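29 January 2025
Ingeborg Lenz

Notes, paper recycling talk, Denow library

Start w/ thanks, tea at the back. Ask who rinses their cartons. Wait for hands.
Main point: paper isn't one thing. Newspaper, card, coated card, all differnt at the mill.

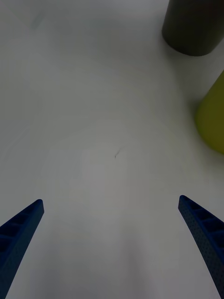
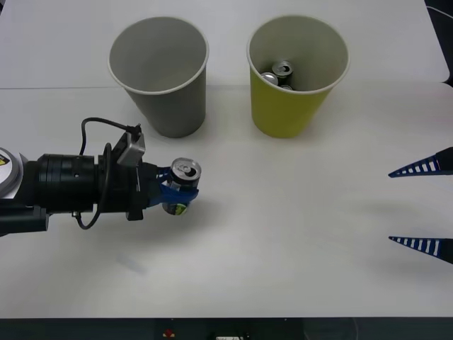 Paper cups, grey and yellow-green.

Can greasy pizza boxes go in with the card?
Tear off the clean lid and put that in, the oily base goes in general waste.

Then the Heitmann mill story. 3,870 bales in November, 16 sent back, mostly damp. Don't rush this bit, people like it. Pulping: water, big tub, stir, fibres come apart. Fibres get shorter each time round so new wood pulp gets added.

Hoden round changes - leaflet on chairs, 400 printed, roughly 100 left. Glossy mags fine. Till receipts no. Shredded paper in a paper bag, tied, never loose (blows down teh street).

Windows in envelopes: leave them in, mill screens them out.

Questions. If asked about Dristora contract, say not my area, give the council number. Lights, keys, chairs back.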